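Tableware, Mostly Orange
23 Jun 2020 | by Fourie
Filed under: Home & Table / Galleries

The Sivville flat came with 203 square feet of kitchen and no plates, so I've been buying them one at a time, with the restraint of a magpie. My rule is nothing beige. The table got in before the rule did.

The orange oval set me back seven dollars at the Premville flea market. It makes toast look like an event - and salad look like a warning.

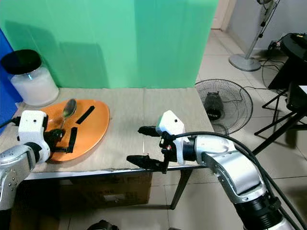
Spoons are a harder business. I like a deep oval bowl and a handle long enough to keep my knuckles out of the soup, and most sets give you one or the other.

Tall jars with black lids are my other weakness. They suit rice, pasta, and whatever I bought in November and still haven't labeled.

More plates once the shelf is up.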